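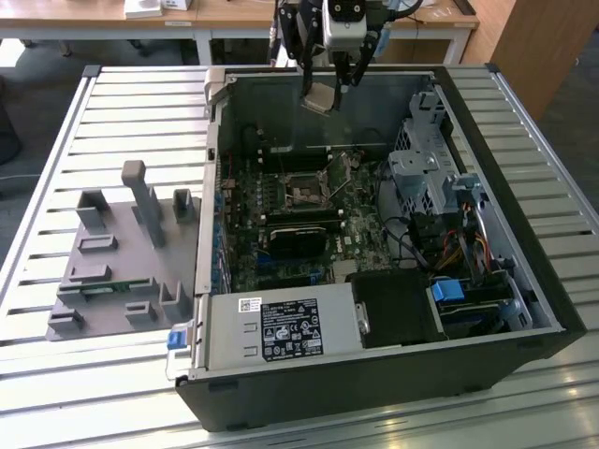 Tralmont Bench Kit review: two weeks of PC assembly work

The Tralmont Bench Kit is a two-finger gripper, a mounting plate, a set of fixture trays and the software to tie them together. It is sold to repair shops and training labs that already own an arm and want it to handle small parts inside a computer. I tried it for 14 working days on old desktop towers, mostly Dell machines laid on their side with the cover off.

Setup

Bolting the gripper to our arm took one morning. The plate lined up with the holes the first time. The manual is 54 pages and the wiring section is clear, but the part on tray calibration is spread over three chapters and I had to keep flipping back. Plan on a full afternoon for that.

The table matters more than I expected. Ours is slatted aluminum, and the case can be clamped along the rails. On a plain desk it crept a little every time the fingers pushed down, and the taught positions were off by lunch.

The gripper

The fingers are narrow, and that is the best thing about the kit. They fit between the drive cage and the board in most of the cases I tried. Picking a part up is easy. Putting it down inside the case is slower, and the software drops the speed on its own once the arm is below the rim. You can override this. I did so once and bent a socket lever, so I left it alone after that.

Memory strips went in well from the tray, with 22 good insertions before the first one jammed. Loose power cables are the weak spot. The kit has no way to move them aside, and if a bundle hangs over the slot you have to reach in and tie it back yourself.

Trays

The gray plastic trays have posts and slots for different parts. Strips sit flat enough to grip without fuss. The taller post is handy as a reference when you recalibrate – touch off on it and the rest follows. The plastic scratches easily, and extra trays are expensive for what they are.

Price and verdict

The kit costs nearly $2,000 without the arm. The Emska set is cheaper but has wider fingers, and I could not get those past the drive cage. If you do the same few jobs on the same few models, Tralmont is worth a look. For a shop that sees a different machine every hour, the teaching time will eat up what you save.

Review by Farzana Barua, May 2024

Comments (3)

Arif Haque
Does the cable loop on the side of the gripper catch on anything? Mine snagged on the case edge twice.

Farzana Barua
Once, on a small case. I shortened the loop with a tie and left enough slack for the wrist to turn.

Shazia Cheema
Agree on the manual. Support sent me a one-page calibration sheet in February when I asked, so write to them.

This site uses cookies to remember your settings. Accept | Manage choices

Contact | Privacy | © Trilunance Reviews | Back to top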